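Plindeneck Forum > Myths, Legends and Folklore > Creatures

Thread: Were the sirens birds or fish? Settle this please

tidewrack
Posted Jul 14, 2025

Right, I need help from people who know more than me. I've been reading bits of the Odyssey out loud to my two at bedtime (a prose version, slightly cut down, no slaughtered suitors yet) and we got to the sirens. I did the voices and everything. Then my eldest asked what they looked like and I said oh, mermaids, beautiful ladies with tails sitting on the rocks. She went off to check in her school library book and came back very pleased with herself, because the picture in there shows them with wings and great big bird feet.

So which is it? I've gone back to the chapter and Homer doesn't seem to say anything at all about what they look like. There's a meadow, there are bones and rotting skin, there's the song, and that's your lot. Have I missed a line somewhere?

ploughshare_annie
Birds. Your daughter wins, give her a biscuit.

You haven't missed a line either. Homer never describes them. But Greek pots are full of them and they nearly always have a woman's head on a bird's body. There's a very well known vase in the British Museum with Odysseus tied to the mast and one siren plunging head first off the cliff next to the ship. Definitely feathers.

The fish tail is medieval. I did an evening class on bestiaries years ago and we spent a whole term on this sort of muddle. You get manuscripts where the writing says bird and the picture shows a fish, and some poor artists clearly gave up and drew both, wings and a tail on the same lady.

oldgoat
I'd be a bit careful with "the fish tail is medieval". The tail gets firmly attached in the Middle Ages, yes, there's an early text called the Liber Monstrorum that gives them scaly tails, but there were plenty of fish-tailed things swimming about in the ancient world already. Triton for one. And there's a Syrian goddess, Atargatis or Derceto, who was said to be half fish. It isn't as if some monk woke up one morning and invented the mermaid.

ploughshare_annie
I didn't say a monk invented the mermaid! I said sirens having tails was medieval. Two different things. Triton isn't a siren.

oldgoat
Fair enough. Though people looking at a sea creature that's half person and half fish, and then hearing about a sea creature that sings, were always going to mix them up sooner or later, and I don't see how we could put a date on it.

tidewrack
Don't fall out, I've only just got here :)

So next question. If they're women with wings and claws, how are they different from harpies? Because I'd have called that a harpy. My daughter would also like to know this (she's standing behind me).

mothlamp
Ooh, I like this one. I'd say the difference is in what they do to you. Sirens stay put and you go to them. Harpies come and get you, or your dinner. The harpies are more like a nasty gust of wind that's been given a face, the name has to do with snatching, and in the older stories people who just vanish are said to have been carried off by them. Hesiod even makes them sound rather lovely, with nice hair. The ugliness gets piled on afterwards.

In art though, good luck. There's a tomb from Lycia that everybody called the Harpy Tomb for ages, with bird women carrying off little figures, and now lots of people think they're sirens, taking souls away. If the experts can't tell them apart on a tomb I wouldn't feel bad about it at bedtime.

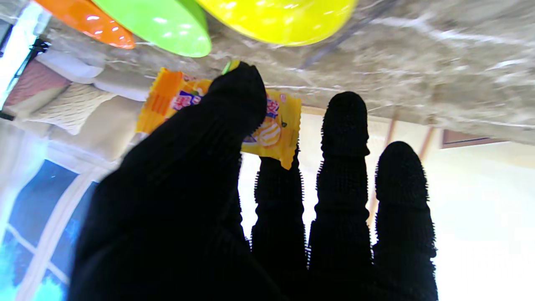

tidewrack
Taking souls away is a lot gentler than I was expecting. She has gone quiet and is drawing one.

oldgoat
They do turn up on graves, and they look quite kindly there, sometimes playing a lyre or pulling at their hair in mourning. I've always thought the grave ones and the Odyssey ones must come from the same idea, something half bird that stands between the living and the dead and sings. There's a bit in Euripides where Helen calls on the sirens to come and join in her lament.

ploughshare_annie
Yes, and to go with that there's the Persephone story. The sirens were her friends, the girls picking flowers with her when she was grabbed. In Ovid they ask for wings so they can look for her over the sea as well as the land. In another version (Hyginus, I think) Demeter gives them the wings as a punishment for not helping. Same wings, very different mood. Your daughter might like the Ovid one better.

mothlamp
The Ovid one is so sad. They get the wings and they keep their human faces so they won't lose their voices. I had that read to me at about her age and I was in bits.

saltmarsh_reader
Can I throw a spanner in? Everyone talks about how beautiful the song was, but if you read what they actually sing it isn't a love song. They tell Odysseus they know everything that happened at Troy and everything that happens on earth. It's knowledge they're offering. He's a clever man and a vain one, and they sing about him. I reckon they'd have sung something else to a different sailor.

I've been through three translations of that passage now and I like the plainest one best. The Taheri has lovely notes but the lines drag on so. There's a little paperback from Alov that I found for pennies at the church sale, it's very direct and it's falling apart because I've read it so many times.

oldgoat
I don't agree about the vanity. He wants to hear it and he's told by Circe that he may, if he's tied up. It's curiosity, surely, and I'd say that's the best thing about him. The vanity comes out with the Cyclops, when he can't help shouting his own name from the boat.

saltmarsh_reader
He could have put wax in his ears like the rest of them! He makes his whole crew row past deaf while he gets a private concert. I find that pretty vain.

oldgoat
Somebody had to keep an ear out.

saltmarsh_reader
He was tied to a mast, what was he going to do about it?

tidewrack
My youngest is on the side of the crew. He wants to know what the wax tasted like. I've told him it went in their ears and he says he knows that.

Another thing I noticed on the second go round. How many sirens are there? The book at school has three and I'm sure mine only says two.

ploughshare_annie
Homer's Greek uses a special form that means a pair, so two in the Odyssey. Later writers mostly go for three and give them names and instruments, one singing, one on the pipes and one on the lyre. The names change depending on who you read. Parthenope is the one that sticks, she's supposed to have washed up where Naples is now.
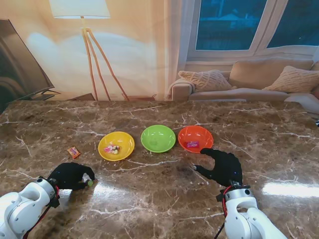
Three coloured bowls, with sweets in the yellow one

mothlamp
I love that about Parthenope. There's a version where the sirens have to die if anyone gets past them safely, so they throw themselves in the sea after Odysseus goes by. That might be what's going on with the diving one on the vase that annie mentioned.

oldgoat
It might be. Or the painter wanted to show her swooping down. Her eyes are drawn closed though, which does look like a death.

And don't forget Odysseus isn't the only one who gets past. The Argonauts do it too, with Orpheus playing loudly enough to drown them out, and one man jumps overboard regardless. Butes, he's called. Aphrodite fishes him out and drops him in Sicily. If the sirens had to die the first time a ship got through there'd have been none left for Odysseus, as the Argo sailed a generation earlier.

ploughshare_annie
That's only a problem if you want all the stories to fit together, and they were never meant to. Different poets, different centuries.

oldgoat
I do want them to fit together. I can't help it. I have a big sheet of lining paper in the loft with the family trees on it.

mothlamp
Butes is my favourite Argonaut now. I had completely forgotten him.

saltmarsh_reader
tidewrack, if you get on to the Argonauts next, do Phineus and the harpies straight after, then she can compare. Mine were horrified by what happens to the food and asked for it again every night for a week back in May.

tidewrack
Oh, that sounds just right for this house, they're very keen on anything disgusting. Is there a version you'd read aloud? I've looked at the Apollonius and it seems a bit thick for an eight year old.

saltmarsh_reader
I told it from memory and made up the joins. If you want something printed, Joltness has a set of small story booklets, the Argo is split over a few of them and you can get through one in an evening. The drawings are a bit scratchy. The harpies have very good feet.

ploughshare_annie
Seconding telling it from memory. It's how they were all told in the first place, and then when she catches you out you can say yours is a lost version.

tidewrack
I'm using that. Thanks all. For the record the drawing is finished and it has wings AND a tail, and the tail has got feathers on it. She says that way no one can say it's wrong.

oldgoat
There's a bestiary somewhere with exactly that in the margin, I'm sure of it. I'll have a look for it tonight.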